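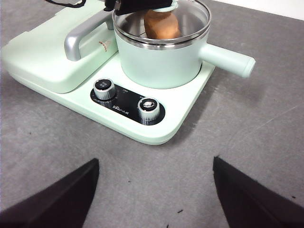 Gemechu Demissie wants to know whether you can really make a whole breakfast on one of these two-in-one things, or whether you end up dragging the frying pan out anyway.

Print this thread | E-mail this thread

Yes you can!! I've been cooking on the mint green one for weeks now and I have Opinions, so get comfortable, this is going to be a long one.

Basics first for anybody who hasn't met one. Griddle on the left with a lid that hinges down over it, little pot on the right with a glass lid, two knobs on the front, one base. It's the size of a thing you can leave out on the counter, and I do leave it out, partly out of laziness and partly because it's such a nice color.

My kitchen in the Zovstead building has a stove with two burners, and one of those takes so long to heat that I've stopped counting it. So a machine that does two things at the same time is a very big deal in here.

Standard morning: pot goes first. Water in, lid on, turn it up. While that's getting going I slice bread and find the butter. Then the griddle side. If you start both together the toast is done way before the eggs and you eat it standing up. (I have eaten it standing up plenty of times.)

Eggs! Straight from the fridge into water that's already boiling, 9 minutes, then out into a bowl of cold water. That gives me a yolk that's set at the edge and still a bit jammy in the middle. If you like them firm all the way through, go longer. Small pot, so use a spoon to lower them in or they knock each other and crack.

The bread is from Urrutia, the seeded one, cut thick. Butter on the bread, not on the plate. Lid DOWN. I can't say this loudly enough. With the lid down the top gets warm and a bit soft while the bottom goes crisp, and it's the best toast I've had at home, ever.

Second best thing to put under that lid is a tortilla with cheese folded in it. Go easy on the cheese. It runs out the side and bakes onto the plate and then you're there with a wooden spatula for ages.

Pancakes took me some practice. The griddle is on the small side, so forget a stack for a crowd. Two little ones at a time, or one proper one. What worked in the end was a thicker batter than I'd make for a pan, and keeping the lid up. With the lid down they steam and go pale and rubbery, and you'll be sad.

Batter I use now: 100 grams flour, one egg, a scant half cup of milk, a spoon of sugar, a pinch of salt, a teaspoon of baking powder. Stir it, leave the lumps, let it sit while the griddle warms up. Makes enough for me plus one hungry person.

Nhàn Bạch asked me last night about oatmeal and whether the pot boils over. It does if you walk off! Oats in a covered pot climb like crazy. I leave the lid off for oats, keep the heat low, stir every time I flip something on the other side. It settles into a nice rhythm, flip, stir, flip, stir.

Oh and rice porridge. Leftover rice, broth, ginger, let it mumble away for 18 minutes, and fry an egg on the griddle to go on top. I made this when I had a cold in December and ate it three days running. Chili oil if you're brave.

Okay, the pot itself. It has one long straight handle, same green as the rest, and it sticks out sideways past the base. I love it for pouring. I do not love it for sleeves. Turn it so it points away from where you stand, and if you've got little kids around, push the whole thing well back on the counter.

The glass lid is great because you can peek without letting the steam out, but the glass fogs over pretty fast on mine once the water's boiling. The knob on top stays okay to touch for short cooking. For long simmering I use a folded dish towel.

The metal handle on the griddle lid: a big solid bar, easy to grab even with an oven mitt on. My old sandwich press had a mean little plastic tab that I burned my knuckles next to every single time, so I notice this stuff.

Knobs. I like knobs. No beeping, no app, no screen asking me what type of bread I have. The left one has small white symbols printed on it and I'll admit I had to bend down to the counter to read them the first few mornings. These days I go by feel.

Cleaning, because somebody always asks and it's the right question. Unplug it, let it cool all the way, wipe the griddle with a damp cloth and a drop of dish soap, then wipe again with plain water. Do it after breakfast and it takes no time. Do it after dinner and you're scrubbing.

The pot I wash by hand. The lid too, and dry around the metal rim or you get water spots. The base only ever gets a wipe. Please don't put the base in the sink. I know someone who did that with a waffle maker and I won't say who (hi, Dad).

Crumbs get in the gap around the griddle. A dry pastry brush gets them out. A clean old toothbrush works too.

Things I've tried that were a flop: bacon (spits everywhere, and there's nowhere for the fat to go), frozen hash browns straight from the bag (soggy in the middle, burnt outside), and one extremely ambitious omelet that I'd like to never speak of again.

Things I didn't expect to love: thick slices of banana with a little brown sugar, lid up, two minutes a side. Put them on the oatmeal. Put them on ice cream. I've had them at eleven at night out of a mug.

Also mushrooms! Halved, a bit of oil, lid down to start so they let their water go, then lid up to brown. Salt at the end. On the Urrutia toast with a jammy egg... I'm making myself hungry typing this.

Dumplings are the weekend project. Nhàn Bạch steams hers and says I'm a barbarian for boiling them in the pot and then crisping them on the griddle. But they come out with these golden bottoms and I'm standing by it. I can do 14 in two rounds, and the first round never makes it to the table.

Where it lives: on the counter by the window, on a felt mat I picked up at the market in Wastbridge. Keep some space over it if you have cabinets. Steam plus the underside of a painted cabinet is a bad mix, and I've got the bubbly paint to prove it from the rice cooker years.

Would I cook for four on it? Nope. Two people, happily. Three if somebody's fine with waiting. When my sister's family stays over I do the eggs and the toast on it and bring out the big pan for everything else, so Gemechu, there's your answer: the frying pan does come out, just not for the two of us.

Coffee is still its own department, by the way. I tried warming milk in the pot and it works fine, only you have to wash the pot before the eggs go in, and at 6:30 in the morning I am not a person who washes a pot between courses. Milk goes in the microwave.

One last tip and then I really have to get to work. Heat the griddle empty with the lid closed before the first slice goes on. Three or four minutes. My first toast of the day used to come out pale and sort of dried, and now it's the same as the second one.

Tomorrow I'm trying cornbread under the lid. Thin layer, lots of butter, low heat. Will report back even if it's terrible!

Print this thread | E-mail this thread

Comments (6)

Gemechu Demissie
Okay you got me with the bananas. Do you oil the griddle first or does the sugar take care of it?

mornings_with_pip
Tiny bit of butter for the bananas, I do the same on mine. Sugar only once they've been flipped or it burns.

Nhàn Bạch
Steam. Your. Dumplings.

tallkitchen
I had one with a steamer tray that sat in the pot and I used that more than anything. Great for reheating buns from Tumeo when they've gone hard the next day. Does yours take a tray?

R. in Wastbridge
The felt mats are still at the market, same stall, next to the honey. I'd keep a trivet on top of mine though, the feet left dents.

mornings_with_pip
Waiting on the cornbread news. Mine stuck so badly I had to soak the plate with a wet towel overnight, so go heavy on the butter.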